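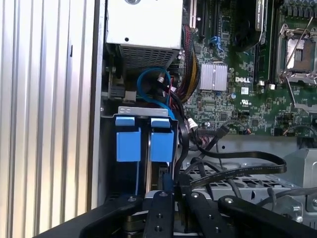
How to Pack for a Hut-to-Hut Hike Without Hating Your Pack by Lunch

The first time I walked the Leltau traverse I carried a cast iron pan. It was a small one, I told myself. By the second hut I had given it to the kitchen, where as far as I know it still lives, and I have been a reformed character ever since. What follows is how I pack now for three or four nights in the mountains when there's a bed and a hot meal at the end of each day.

Start with the pack, empty

Thirty-five liters is plenty for huts. Forty is fine if you already own it. Anything bigger will be filled, whatever you promise yourself, because an empty pocket on the living room floor looks like an invitation. Turn the thing upside down and shake it before you begin. Mine usually gives up a granola bar from the previous August and one glove.

Loosen every strap while you're at it. You'll tighten them again once it's loaded, and most people who complain about their shoulders are wearing the settings from two trips ago.

Lay it all out

Put everything you want to take on the floor. Now sort it into what you wear, what you sleep in, what you eat, and what you're taking out of fear. The fear pile will be the largest. It's where the second headlamp, the third fleece and the full-size tube of sunscreen end up. Keep the first aid kit and the rain shell, and be hard on the rest.

Clothes come down to 2 sets: one for walking and one for the hut. The hut set doesn't leave its dry bag until you're indoors with your boots off. I know it's tempting to start day three in the clean shirt. Then you have two dirty shirts and a table full of strangers to sit with at dinner.

Socks are the exception. Take three pairs and don't let anyone talk you out of it.

Loading

Sleeping bag liner and hut clothes go at the bottom. You won't need them until evening. Most huts on the Leltau side supply blankets, but check when you book, and check again if the person on the phone sounded unsure.

Heavy things sit in the middle, close to your back. That means food and water if you don't use a bladder. If the weight hangs off the rear of the pack you'll spend the day leaning forward like somebody looking for a contact lens.

Rain shell at the very top, above everything, including lunch. The weather on the pass doesn't wait while you dig. Snacks, map and sunscreen go in the lid or hip pockets. If you have to take the pack off to get at a snack you won't eat, and around three in the afternoon you'll become unpleasant company.

Line the inside with a heavy trash bag and roll the top down. Rain covers are good at coming off in wind, and I've chased mine down a slope at Rustska with more energy than I gave the climb.

Weigh it, then walk it

Stand on the bathroom scale with the pack on, then without it, and do the subtraction. I aim for 8 kilos with a liter of water in it. If you're over, go back to the fear pile. Decant the sunscreen. Cut the guidebook down to the pages you need, if you can stand to do that to a book. Leaving out 100 grams here and there sounds silly on a carpet and a lot less silly on the climb to the Hevik hut, where the path gains 700 meters and there isn't much of it you'd call flat.

After that, put on your boots and walk somewhere with the loaded pack for a couple of hours. Stairs count. Do up the hip belt first, over the hip bones, then the shoulder straps, then the chest strap. Neighbors will stare, and you'll get used to it.

A few things I always forget

Cash, in small notes. The Rainer hut takes cards when the signal is up, and the signal has moods.

Earplugs. Bunk rooms are sociable places all night long.

A light pair of sandals or slippers, if the hut doesn't lend them. Some do, in one size, which will be somebody else's.

The booking confirmation, on paper. Phones go flat, and the one outlet in the dining room will already have a line.

Unpack everything when you get home, that same evening if you can manage it, and hang the pack up open. Check the lid pocket for cheese.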